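3. Student project and task set-up

3.1 Course setting

The work reported in this section was carried out in the robotics project module at Tudport, taken by final-year students over one term. Each group was given a shared two-armed robot and asked to teach it a table-top task by demonstration. The group led by Tanko Aliyu chose to move a toy cabbage between a plate and the bare table. Earlier groups had worked with wooden blocks, and the students wanted an object with a curved, uneven surface.

3.2 Task and starting positions

A trial is set up either with the cabbage on the plate or with the cabbage on the table and the plate empty. The plate is not fixed down, and its place is changed between trials. Either hand may be used, but the students were asked to keep the idle hand clear of the plate. A trial is stopped after 60 seconds.

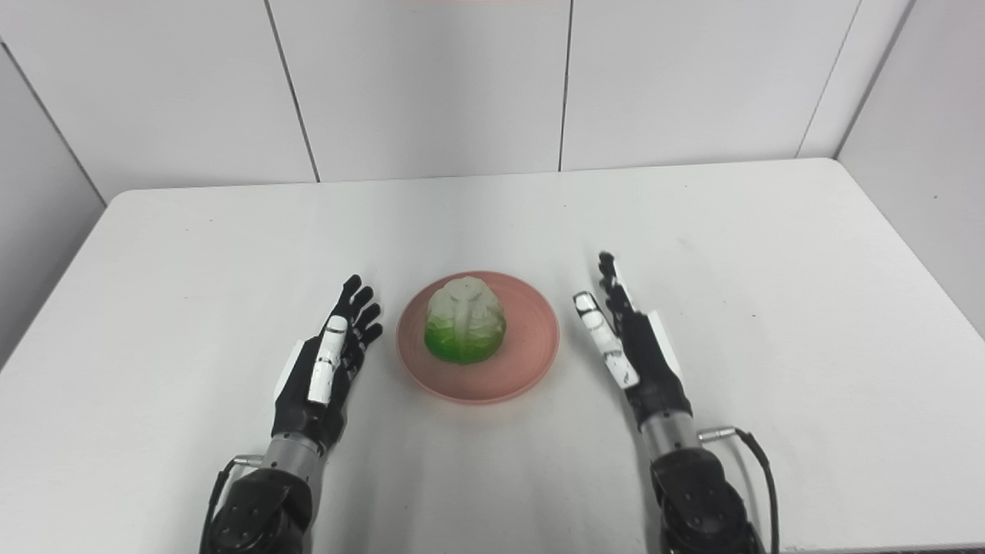
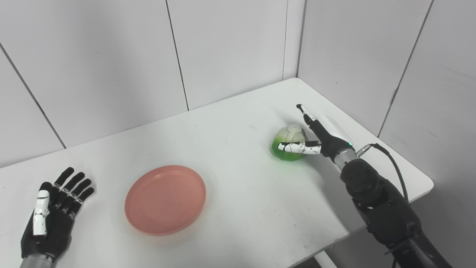 Figure 3. Two moments from the plate task: cabbage on the plate (first); cabbage on the table, with the right hand beside it (second).

Demonstrations were recorded in pairs, with one student operating the arms and the other resetting the table and keeping the log. The group recorded 472 demonstrations in all. Of these, 185 were left out before training, mostly because the cabbage had rolled out of reach or the log entry was incomplete. Two students checked each rejected recording separately and settled any differences with the module tutor.

The students used the Griltdale control software supplied with the module and changed only the limit on finger closing speed. At the default setting the thumb tended to push the cabbage away before the fingers had closed. Lowering the limit made each grasp slower, and the operators needed nearly 300 practice attempts between them before recording began. Practice attempts are not included in the totals given above.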